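Arm stops short of the cup under the dispenser, planner says goal reached

Posted in Motion planning and control. Tags: grasp pose, depth, clear objects, collision scene

Tamsin Mahmoud
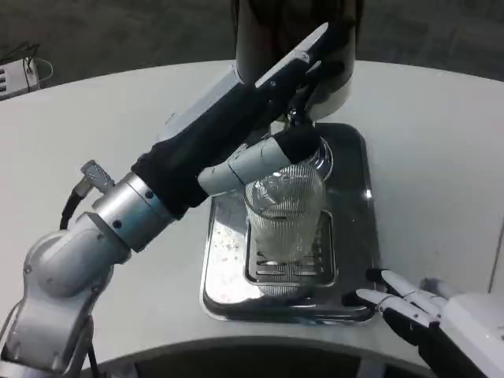
Weidong Song commented: which side is lying to you, the planner or the perception? Log the commanded tool pose and the measured tool pose at the end of the move, same timestamp. If those two agree then stop blaming the planner and go and look at where the goal came from.

Fair, will add that below. Full question then.

Two arms, one drinks station. One arm holds the cup under the nozzle while it fills, the other waits by the drip tray to take it. Clear ribbed cup, shiny tray. Software is our own stack, called Hao internally, sitting on a fairly ordinary sampling planner plus a joint impedance controller. Perception is a depth camera up at head height and a pose estimator we trained ourselves at Drurevlow, mostly on rendered cups.

What happens: pre-grasp is fine every time. Then the last straight line move to the rim finishes early. Sometimes the gripper is touching the cup, sometimes it's a few mm off, and either way the planner node returns success. The state machine believes it, moves on to fill, and the cup can walk about on the grate when the liquid hits it.

Out of 98 runs overnight, 77 ended with proper contact. The rest all stopped short. Never overshoots. That's the bit I can't get past, if it was noise I'd expect both.

Things I've tried:

- slower approach speed, no change
- tighter goal tolerance, planner takes longer and then reports success just the same
- a white paper cup instead, much better, but we can't ship a paper cup
- recalibrated camera to arm, twice. second time slightly worse, I think I bumped the board
- turned off the collision check between fingers and cup, no difference at all which surprised me

Commanded vs measured, as Weidong asked: they agree to well under a millimetre in most of the bad runs. In a handful they don't, measured lags commanded by a couple of mm and just sits there.

So is this one problem or two? And how do people do the final approach on see-through things, do you trust the camera at all for the last bit? Deadline is December and I would like to not rewrite everything.

Edit: someone asked about the dispenser. It's in the collision scene as a padded cylinder. Padding is whatever the default was when I inherited the config, havent checked.

Edit 2: checked. Padding is large. Posting the value would be embarrasing.

Hongjun Luo

Two problems. Maybe three. Take them one at a time or you'll go round in circles.

First — runs where commanded and measured agree. The arm went exactly where you told it. So the goal was wrong. Depth on a clear cup is rubbish, you get the far wall, or the tray, or nothing, and it changes with the light. With the camera looking down from head height, returns through the cup land further away than the near wall really is. Your estimator then has to guess. If it was trained on renders where the depth was clean it'll guess with great confidence and be wrong in a steady direction. Which direction depends on your approach, so don't assume, plot it. Estimated cup centre against true cup centre, in the tool frame and not the camera frame. If it's a blob off to one side, that's bias and you can correct for it. If it's a long smear along the camera ray, that's depth, and a fixed offset will only help in the spot where you measured it.

The paper cup result already tells you most of this.

Second, padding. You said it's large. If the padded cylinder overlaps your goal then the planner can't legally get there, and a lot of straight line planners will give you the fraction of the path they managed. Please look at how your node handles that. I have seen code in three different labs where the fraction comes back as something like 0.9 and the wrapper says "good enough" and returns success. Grep for a threshold. I'd put money on there being one. It would also explain why you never overshoot, the path can only ever be cut short.

And note that turning off the finger to cup check does nothing for this. It's the finger to dispenser pair you need to look at, or forearm to dispenser if the link passes in front of it. Print the contact pairs at the last valid waypoint. Five minutes' work.

Third, the handful where measured lags. Impedance controller, low stiffness, bit of friction in a joint, and it settles where spring equals friction. Normal. Or it has touched the cup and is pushing. You can tell which from the external torque estimate, if it's flat it's friction, if it climbs as the lag grows it's contact.

What I'd do for the last bit:

1. Use the camera to get to pre-grasp, then stop listening to it.
2. Move along the approach line at low speed until you feel contact, with a hard limit on distance.
3. Contact before the minimum distance means something's in the way, back off and fail.
4. No contact by the maximum distance means the cup isn't there, back off and fail.
5. Contact in the window, record the pose, call that the cup.

Success should mean contact. At the moment success means "the planner is happy", and the planner has no idea whether there's a cup.

Tune the contact threshold on the real cup at the real speed. Filter the torque signal but not too hard, the delay will cost you travel and you'll shove the cup along the bars before you notice. And take the threshold relative to a baseline sampled right before the move starts, otherwise the gravity model error at that arm pose eats your margin. Any covering or cable on the forearm adds weight that might not be in your model either, check the payload settings include it.

Tamsin Mahmoud commented: found the threshold. 0.85. There's a comment next to it that says TODO raise this. Not my initials at least.

Hongjun Luo commented: there you go. Set it to 1.0 and let it fail loudly, see how many of the bad runs turn into planning failures. Those are your padding ones.

Tamsin Mahmoud commented: and the contact approach, does the guarded move live in the planner or the controller? Ours is planner sends whole trajectory, controller plays it, no way to interrupt apart from the protective stop.

Hongjun Luo commented: controller. Must be. By the time a message has gone up to the planner and back you've moved too far. Planner hands over "go this direction, this speed, stop on this condition, give up after this distance" and the controller runs it in its own loop. If yours can't do that, add a second controller and switch to it at pre-grasp. Make sure the switch takes the current commanded joint positions as its start and not the measured ones or you'll get a small jump at the handover. With low stiffness it's a soft jump but you'll still see it in the torques and it will trip your contact check. Ask me how I know.

Kristof Segers

just use a fiducial on the tray. the cup always goes in the same place on the grate more or less, so find the tray once, hard code the cup position relative to it, done. We ran a coffee thing at Surkcombe like that for months, no pose estimator at all. People overthink this stuff

also spray the cups matt for testing, then you know if its depth or not

Tamsin Mahmoud commented: the tray moves when it gets cleaned and cups aren't always put down square, but tag on the tray as a sanity check is a good shout. If the estimate puts the cup off the grate I can throw it out.

Kristof Segers commented: yeah do that. cheap. Put the tag on the flat bit of the table next to it though, the steel will give you reflections and half the detections will flip

Ximeng Zhong

Agree with Hongjun on nearly all of it, adding the parts about the second arm and the state machine as no one has touched those.

Waiting arm: if your planner treats the idle arm as an obstacle at its current pose, and it's parked near the tray, it takes up space in the planning scene too. Same early cut off, different culprit. When you print the contact pairs look for arm to arm as well as arm to dispenser. With us it was the idle hand's collision mesh, someone had swapped the real mesh for a convex hull, so the open fingers turned into one big lump. Looked fine on screen as the viewer draws the visual mesh by default. Switch the viewer to collision geometry and have a look, do it today, takes a second.

Two ways out. Park the idle hand further off until the fill is done, or plan both arms together. First one is boring and it works. Only go for joint planning if your cycle time really needs it.

State machine: don't go from "move finished" to "fill". Put a check between. Ours goes

move to pre-grasp
guarded approach
hold, with a light force setpoint
wait until the force has been stable for a short while
fill
watch the force during the fill, abort if it drops out
signal to other arm

The watch step catches the cup wandering on the grate. The load on your fingers changes when the cup shifts, small but it's there if you log it. Force setpoint needs to be gentle on thin cups. Start low, go up until it stops sliding, add a bit.

Handover: the second arm should get its target from where arm one felt the cup, and not from a new camera estimate. There's now a cup full of liquid and a gripper blocking the view, the estimate will be worse than the first one. You have a good pose from touch, pass it along. This does mean arm to arm calibration matters, so measure that one properly. We got ours by touching the same pin with both tools from several directions and solving for the offset, more work than a camera board but it doesn't drag the camera error in.

On the estimator, if you want to fix it rather than work round it — stop feeding it depth for this object. Colour only, two views if the head can move a bit between shots, and use the table height as a known. The rim is the most reliable edge on a ribbed cup, the ribs themselves confuse everything. We retrained with 2,135 real crops on top of the renders and that made more difference than any change to the network. Labelling was dull. You can half automate it with the guarded move, every good contact gives you a label for nothing.

One disagreement with Hongjun: I wouldn't put the path fraction at exactly 1.0, ours sometimes came back as 0.9999something from rounding and failed for no reason. Check the end pose against the goal directly and forget the fraction.

Hongjun Luo commented: ok yes, that's better.

Tamsin Mahmoud commented: update for anyone finding this later. Did the pose check and printed contact pairs. Most of the short ones were forearm against the padded dispenser. Two were the other hand, convex hull, exactly as Ximeng said. Cut the padding down, put the proper mesh back, parked the spare hand wider. Next batch was 80 runs and the early stops with a false success are gone, I get real planning failures instead and only a few. The depth ones are still there. Guarded move is next, need to write the second controller and I'm told the Studell driver has a minimum command rate that'll make that fun. Will start a new thread when I'm stuck on it.

Weidong Song commented: mark one as accepted please so this drops off the open list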